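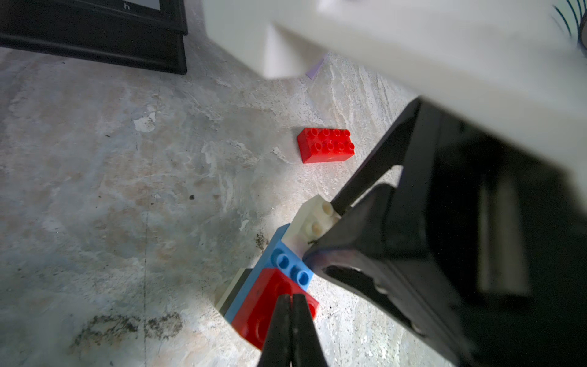

The rule book for robot work at the Pikville shop runs to four pages, and Rónán Nic Aodha would like it to be three. He has written most of it and regrets a fair amount. It covers when a person may reach in past an arm, what gets written down, what may be called a success, and what to do with an object that has ended up somewhere it wasn't invited. A red brick lying by itself on the concrete, with the gripper busy at the little stack next to it, falls under rule nine. Rule nine says to leave it alone.

"Everybody wants to pick it up," Nic Aodha says. "It's a toy brick on a floor. You were raised to pick it up. And the minute your hand goes in there, you've broken rule two, which is the one about keeping your hand."

He is being dramatic, and he knows it. The arms at Pikville are small. But the book was written for people who will go on to work near bigger ones, and he thinks habits get formed around whatever happens to be in front of you. So the procedure for reaching in is the same as it would be for something that could break your arm: stop the motion, say out loud that it's stopped, wait for the other person to say it back, then reach.

Did people object to the saying-it-back part?

"They said it made them feel like submarine officers. I said good. Submarine officers seem to get through the day."

The first version came out in January and was, by his account, terrible. It had a section on footwear. It had a definition of "brick." It was adapted from a much longer manual used at Rullberg, where there are proper cells with doors and interlocks, and a good deal of it concerned doors. Pikville had no doors to speak of. People were asked to confirm that the door was closed, and they did confirm it, session after session, with their initials.

"That taught me more than any course," he says. "If the form has a box, the box gets ticked. I had a stack of signed statements about a door."

The door went. So did the footwear. What stayed was a short list of things a person can check by looking: cables clear of the joints, bases bolted down, every object that's meant to be on the floor on the floor, everything else off it or written on the sheet.

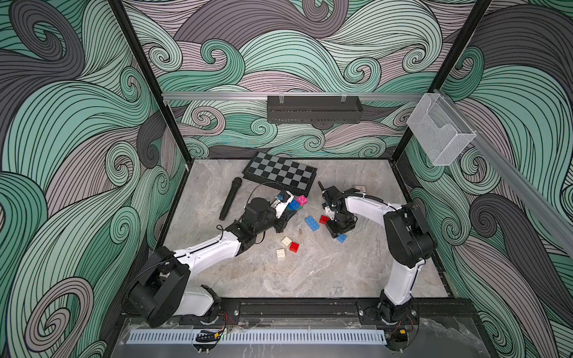 Both arms over the bricks, with the checkerboard folded toward the back.

The "or written on the sheet" part was a compromise. Nic Aodha wanted a bare floor apart from the bricks. His colleagues pointed out that the arms would someday have to deal with places where people leave things lying around, and that a spotless floor was a kind of cheating. He gave in, with conditions. Extra objects are allowed, but you write them down before you start. A microphone is fine. A microphone that turns up halfway through the log is an incident.

Two arms sharing a floor brought its own page. The rule he is proudest of says that one arm has the right of way, and that you decide which one before either of them moves. The rule he is least proud of tries to describe what happens when both grippers want the same brick. It is a paragraph long and contains the word "notwithstanding."

"I've been asked to read it aloud at parties," he says.

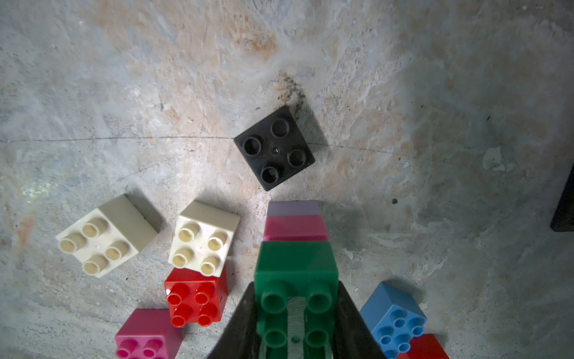 Interview and text: the Clarmont Review workshop pages
Posted 2021-08-16

The part of the book that causes real fights is the part about success. A green brick held between two black fingers looks like a good grip, and for a while the log had one column for it, headed "OK." Between the first version and the second, the shop logged 2,085 attempts under that heading. Then Nic Aodha sat down with two of the people who had been filling it in and asked what they meant by it.

"One of them meant the fingers closed on something. The other meant the thing got where it was going and was let go of. Those are different afternoons."

He threw out the column. The book now asks for the grip, the lift and the release as separate entries, each one yes or no, with no "sort of." People still write "sort of" in the margin. The count since then stands at 3,140, and he trusts those, mostly.

There is also the matter of how things land. A brick can come to rest studs up or, like the black one on the concrete, upside down with its hollow side showing. Early on, people quietly flipped them back between attempts. They were being tidy, Nic Aodha says, and he had never told them they couldn't. But the log then described a world in which bricks always fall politely, and nobody reading it later could have known. The rule now is that how it fell is how it stays, until the sheet says reset.

Sumampouw, the supplier that services the arms, asked for a copy of the book last spring and sent it back with comments. Most were useful. One suggested an additional 300-word statement of purpose at the front.

"I wrote back and asked what it would be for," he says. He has not had a reply.

What would he cut, to get down to three pages? He takes out his own copy, which is stained with coffee on the page about liquids, and goes through it with a pencil. The right-of-way paragraph gets a line through "notwithstanding." The section on visitors loses a sentence. He hovers over rule nine for a while and then adds something to it, in small handwriting, up the side of the page.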